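Brastwood
Home Who we are Courses Members Contact

About us

Brastwood is a repair school and shared workshop for people who want to keep their things working. We teach adults to mend small household appliances, lamps, radios, sewing machines and typewriters. We also have a bench room that members can use when there is no class.

How we began

The school was started by Margus Butkienė, who came here to work as a service technician for sewing machines. After the service company closed, his customers continued to call him at home. He could not repair everything himself, so he invited a few of them to his kitchen and showed them how to clean and oil their own machines. The kitchen became too small very soon. Kirsty Munro, one of those first customers, found us two rooms above the old Ursu bakery, and we are still in the same building, only with more rooms.

The first course was six evenings long and it was all about one model of sewing machine. Today the program has 30 courses in a year, from a single evening to a full term. The longest is Typewriters from the Beginning, which Margus teaches himself and does not want to give to anybody else.

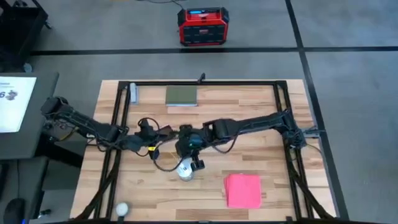 Two arms over a butcher-block tabletop.

What we teach

Our classes are small. Every student brings one broken object of their own, and the teacher plans the first lesson after looking at what is on the benches. For this reason we ask you to write on the registration form what you will bring – the maker, the age if you know it, and what is wrong with it.

A student in the appliance course learns first to open a case without breaking the clips. It sounds like a small skill, but most toasters that come to us were already opened once with a kitchen knife. Then come cleaning, testing with a meter, finding spare parts, and soldering. Electrical safety is taught in the first hour of each course and we repeat it every week.

Fung-ping Tsai teaches radios and lamps. She studied electronics and worked many years in a hearing aid laboratory, so she is used to very small parts. Angus Geddes teaches sewing machines and, in the winter term, clocks. Jabari Ndung'u takes care of the bench room and the tool library, and on the members' evenings he will help you when you are stuck.

The bench room

Members can work in the bench room on any evening when it is open. The price of membership is 70 for the half year and 300 for a family for three years, and this includes tools, soldering wire, oil, cleaning cloths and tea. Parts you buy yourself. We keep a drawer system with used parts from machines that could not be saved, and you may take from it freely if you write it in the green book.

The tool library has 698 items. You can borrow hand tools for two weeks. Meters and the large magnifying lamp must stay in the building. 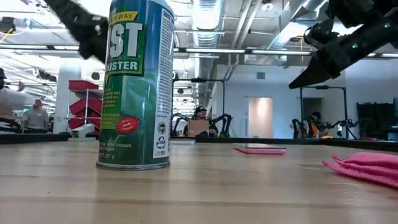 A can of duster on the tabletop.

We ask every member to leave the bench as they would like to find it. Please put cans upright, close the oil bottles, and unplug the soldering iron also when you go out only for five minutes.

Working with others

We have a friendly agreement with Drandalska, the secondhand shop on the corner. They send us lamps that they are not allowed to sell untested, our students repair them, and the shop gives us half of the price. Fosico, a small dealer in spare belts and motor brushes, gives members a better price when they show the card.

Two times in the year we hold an open repair day. You do not need to be a member. Come early, the line is long before noon. The next one is in February, and the date will be put on the Courses page when the rooms are confirmed.

Come and see us

Visitors are welcome on any members' evening. Ring the lower bell – the upper one belongs to the dentist. There is an elevator from the yard side for wheelchairs and for heavy machines.

If you want to teach with us, write to Kirsty through the contact form and tell her what you like to repair. A diploma is not necessary, but patience is.

Page last changed: December 10, 2023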